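The Shelf Called Sadness
An interview with the owner of Harju Secondhand, Windora

The owner of Harju Secondhand would like it known that the shop is organized. She says this while moving a box of extension cords off the only chair so that I can sit down.

"Kitchen is by the window. Lamps are wherever there's an outlet. Books are in the back because people who want books will walk," she says. "And then there's Sadness."

Sadness is a shelf. It runs along the wall behind the register at about the height of a tall person's chin, and it holds the things that came in with a house clearance or at the bottom of a donated box and that she has not been able to price. Some of them are parts of something larger. Some are whole, as far as anyone can tell, and just won't say what they're for. The name came from a strip of masking tape that a teenager on a summer job stuck to the edge one slow afternoon, and she left it up. Customers ask for it now. "They come in and say, anything new in Sadness? As if it were menswear."

She opened the shop in 2000, in what had been a shoe store, and still has the slanted stools to prove it. The stools are not for sale. She has been asked.

I wanted to know how a thing gets onto the shelf, and whether there is a test.

"The test is that I pick it up and say 'Well,'" she says. "If I say 'Well' and then I say a word after it, like 'Well, that's a trivet,' it goes in kitchen. If I say 'Well' and that's the end of the sentence, it goes up there."

She does make an effort. There is a lamp on the counter for looking at marks, and a shoebox of old hardware catalogs, and she has a habit of turning an object slowly and holding it where other people would put it: to the ear, under the arm, against a door. She solved a wooden clamp that way. It stretched gloves. A brass thing with a hinge took her most of a winter and came from a window in the very building she was standing in, which she describes as "a low point, professionally."

The item everyone has an opinion on at the moment is the yellow one. It is a tapered bar, wider at one part and slimming as it goes, with softened edges and a color that she calls school bus and I would call apricot jam. It turned up in a carton with napkin rings and a box of tax returns.

"People are very sure," she says. "That's what I love about it. You'd think a plain thing would get fewer opinions."

So far it has been a candle, a block of soap, a giant crayon, a piece of some floor-finishing product, and cheese. The cheese theory belongs to a man who comes in for jigsaw puzzles and who has not let it go.

"I said, sir, it's been on a shelf since spring. He said that would explain the white part."
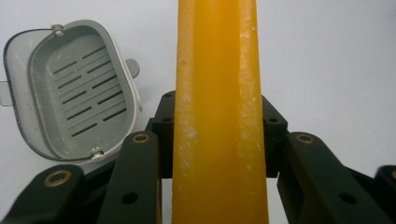
Last changed: August

The white part is the main evidence for every side. It looks like frost or chalk dust, in specks and small patches, and there is much more of it down one side than the other. The candle people say that old candles do this. The soap people say the same about old soap, in the same tone. She has declined to wipe it off. "If I clean it and I'm wrong, I've cleaned the only clue."

What about the obvious experiment, I ask. A match would settle the candle question.

"It would settle it for the candle," she says. "If it's a Fesetti, I've set fire to a Fesetti."

A Fesetti, she explains, is a kind of molded ornament that a regular customer remembers from her grandmother's sideboard, and which no one else in Windora has heard of. The customer can't recall whether they were yellow. She does recall that children weren't allowed to touch them. The owner has written FESETTI? on a card and propped it against the bar, under the other cards, and she admits it has done wonders for the atmosphere. People lower their voices a bit.

The cards are the customers' department. Anyone can write a guess, and if the guess holds up, they get the object for 2 dollars, or they can put the money in the jar and leave it for somebody with more closet space. There are 11 cards for the yellow bar, a house record. The previous leader was a wire basket with a lid, which was claimed in the end by a retired line cook who said it was for shaking lettuce, shook it, and went home.

I ask if she is ever disappointed when something gets identified.

She thinks about this while a customer pays for a colander. "The lettuce basket, yes. It was much more interesting before. I had a whole idea about that basket." She won't tell me the idea. "Then again I've got nearly 21 feet of shelf back there and it's full, so a few more cooks would be welcome."

We talk for a while about the trade in general. Glassware is slow. Anything with a drawer sells by lunchtime. She has stopped taking bread machines, and has started taking them again, and regrets both. She thinks people have gotten worse at labeling the boxes they give away and better at taping them shut, and she has opinions about tape that I agreed to keep short.

A lot of what she does, she says, is stand between a thing and the dumpster while somebody makes up their mind. Families bring in a carton, say they don't want any of it, and then stay for half an hour telling her about the gravy boat. She has learned to leave the gravy boat out where they can see it until they've gone around the store once. About half the time it goes home again.

"With the yellow one they just handed me the box," she says. "I asked what it was and the son said, 'Oh, that was always in the hall closet.' And I thought, well, that's a location."

She wrote that on a card too. It's at the bottom of the pile.

At the door I'm asked for my own guess, and told there is no leaving without one. I say candle. She writes it down without comment and puts it with the others — there were five for candle already, she says, and I could have tried harder.

Harju Secondhand is open from 10 a.m. Ring if the door sticks. Guesses for the shelf can be made at the register, one per object per visit, in pencil.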